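Grasp Retry Logic for a Utensil-Sorting Arm
Final report, Ebony Merrick and Aatos Hakala

The wrist camera sees mostly handle once the gripper has closed, and our software has to cope with that. 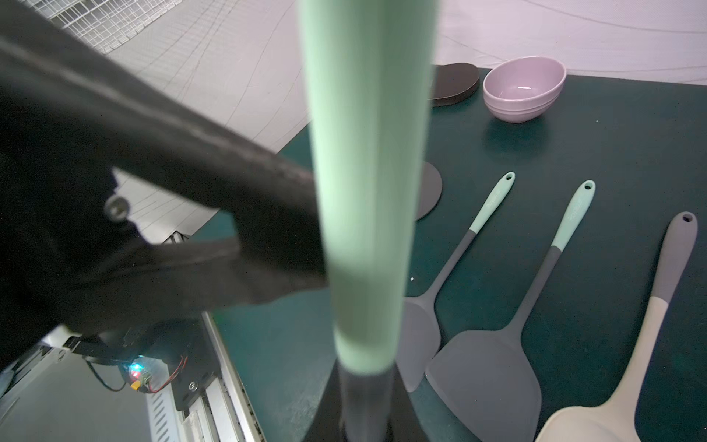 1. What we set out to do

Our planner, Sivine, picks a kitchen utensil from the table, lifts it and puts it where it belongs. If a grasp fails, it should notice and try again. The version we inherited did neither, but it reported success every time, which was good for morale.

2. Perception

We segment handles by color and fit a line to each one. Mint green on a teal tabletop is a poor choice for this, and we made it ourselves. Raising the saturation threshold helped. Spatulas lying side by side still merged into one very wide spatula until we split masks at the neck.

3. Retry

After closing, we compare finger width with the expected handle width over 20 control cycles. A mismatch opens the gripper, backs off and replans, with a 400 ms pause that Natsumi Fujimoto asked us to justify. We could not, and it stayed in.

4. Open problems

The retry counter resets when the planner restarts. One Monday it logged 11 first attempts at the same spoon.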